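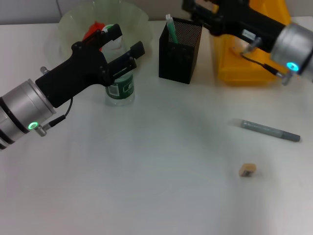
Minutes of the Shared Workspace Meeting, Bustell House, December

Present: Chih-ming Tai (chair), Janaka Haque, Man-lok Wu, Ambros Strebel (minutes)
Apologies: I-hsuan Kan

The meeting opened at 3 p.m. The minutes of the previous meeting were approved without changes.

1. Worktable
Ms. Haque reported that small items are still being left on the white table at the end of the day. It was agreed that pens and markers go back in the mesh pen holder, and that erasers are to be kept in the supply drawer. Water bottles should be taken away by the person who brought them. The bowl may stay on the table.
Action: Janaka Haque to post a notice.

2. Panels
Mr. Wu presented two quotations for new panels around the table. Goltader asked for more than 3,000 for the full set, delivery included. Sison was lower but could not confirm a date.

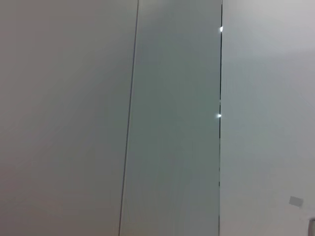
Members felt that the present panels were still serviceable - the finish is plain and easy to wipe down - and that the gaps at the joints did not justify the expense. The item was deferred. A sum of 50 was approved for cleaning supplies.
Action: Man-lok Wu to inform both firms. 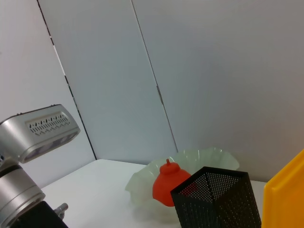

Gray panels, with hinge

3. Storage
Mr. Strebel asked whether the Tava shelving could be moved closer to the door. The chair had no objection, provided the passage stays clear.
Action: Ambros Strebel.

4. Other business
None. The meeting closed at 3:50 p.m.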